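Static and Hair Care Plastics
Physics elective, room 120, April
Ermanno Colombo and Crisanto Soriano

Intro

Wanted to find out why hair flies up in dry air and if humidity changes it much. Crisanto's sister complains about it all winter so that was the start. Main idea is the triboelectric effect: two materials touch, charge moves, they come apart and each one keeps some of it. Hair usually ends up positive, most plastics negative. Strands all with the same charge push each other away.

Method

Hair sample was a hank of undyed human hair from Bronine, item 3311. Washed once, air dried overnight. We rubbed it 13 strokes with each material, then held the material over a dish of paper bits and measured the height where the first bit jumped. Did it all in the classroom (dry) and again in the greenhouse (humid). Materials were a rubber balloon, a nylon comb, a wood comb and a wool sock.

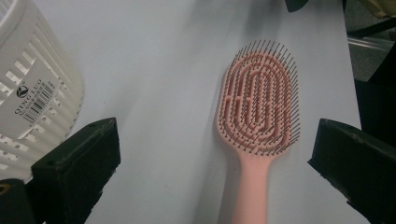
Fig. 1. Detangling brush, pink with dark-tipped bristles.

Results

Balloon was the strongest by a lot in the dry room. Nylon comb second. Wood comb did almost nothing, paper bits just sat there. Wool sock was all over the place, we would not trust those numbers. In the greenhouse everything dropped and the balloon barely beat the comb. Fits what we read, water on the surface lets charge leak off.

Problems

Strokes were not the same speed. Ermanno goes faster. Also touched the comb with bare hands in trial 2 and had to redo it, and somebody opened the greenhouse door halfway thru. Our hygrometer is a cheap one from Zorkcombe and we never checked it against anothr one.

Next time

Use a real electroscope. Try conditioner on half the hair, it's supposed to hold moisture and cut down friction. More humidity levels, two isn't enough to draw a line.

Sources: class textbook ch. 18, Vondráček handout on charge, our notes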